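So I finally sat down with the budget for the Birkine gym, and the robot line is the one that keeps moving. We have $38 thousand for the year, and I'd love a Drekmont arm that can do the wipe-downs between members. Handles, keypads, all of it! 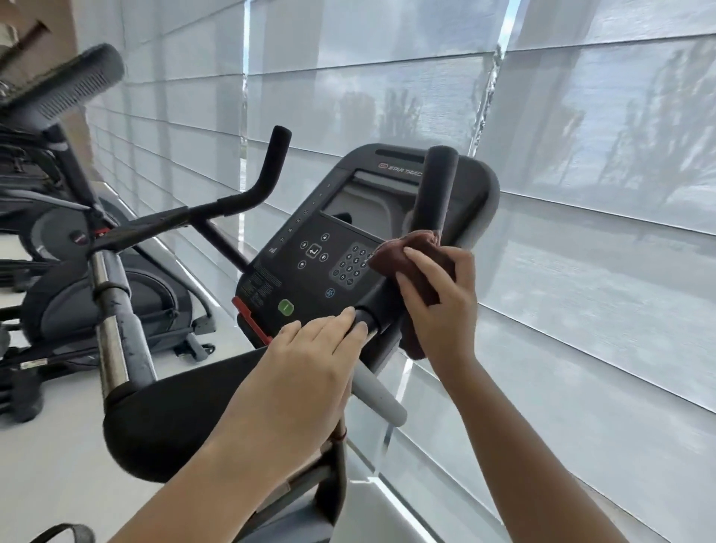

Ulla Solberg
Facilities planner and weekend blogger

Grips and keypads are my whole worry. The Bravo floor scrubber was easy (flat floor, big brush, done), but a cloth on an upright handlebar next to a bunch of little buttons? I asked for a demo on a Star Trac console before I sign anything. The lease is 18 months, plus 12 percent for service, and cloths are extra, grr. If the quote doesn't come down I'm pushing it to January and buying 50 more towels.

Recent posts
Leasing vs. buying the Bravo
My trip to Flimis
Spare batteries, again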